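Mobile Device Hardware, Unit 4: Hinges and flexible panels
Course notes – N. Halilović

4.1 Bend radius

A flexible OLED panel fails first in its stiffest layer, usually the cover film or the thin encapsulation. Strain at the outer surface is close to t / 2R, where t is the stack thickness and R the bend radius measured to the neutral plane. Halving the thickness halves the strain for the same fold. Keep units consistent; most lost marks in the Monday test came from mixing microns and millimetres. 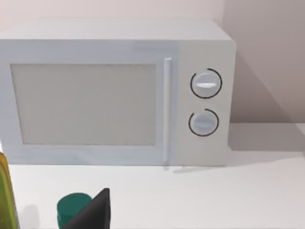 Fig. 4.1. Microwave oven on a countertop, rendered.

4.2 Neutral plane

Adhesive layers are soft and let neighbouring films slide a little. The stack then behaves as several thin plates, each with its own neutral plane. Begović's method treats each plate separately and ignores shear in the adhesive. It is good enough for hand calculation, but it underestimates strain at low temperature, when the adhesive stiffens. 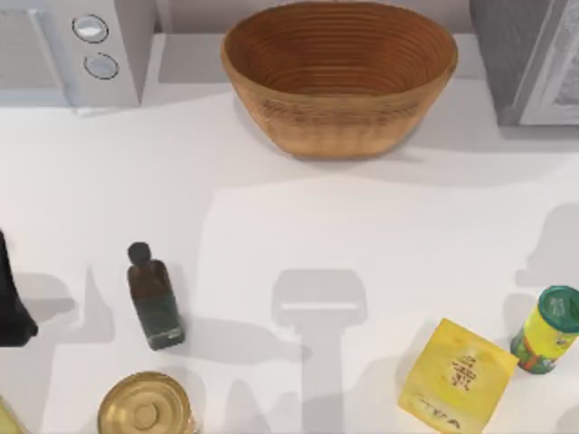
A full treatment needs the shear modulus of the adhesive over the working temperature range. Values for the Usteo laminate are in the data sheet, table 2. Use the room temperature column unless told otherwise.

4.3 Hinge types

U-fold: small radius, visible crease, thin when closed.
Teardrop: larger radius inside the hinge, shallower crease, more moving parts.
Outward fold: largest radius, panel exposed when closed.
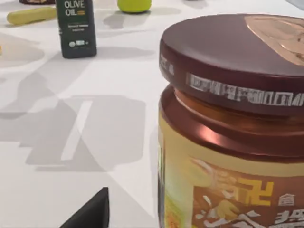 Fig. 4.2. Jar with dark maroon lid, rendered.

For problem 10, assume a teardrop hinge and a stack of four films. Reading: Ferrand, pp. 47 onwards – skip the section on dust seals.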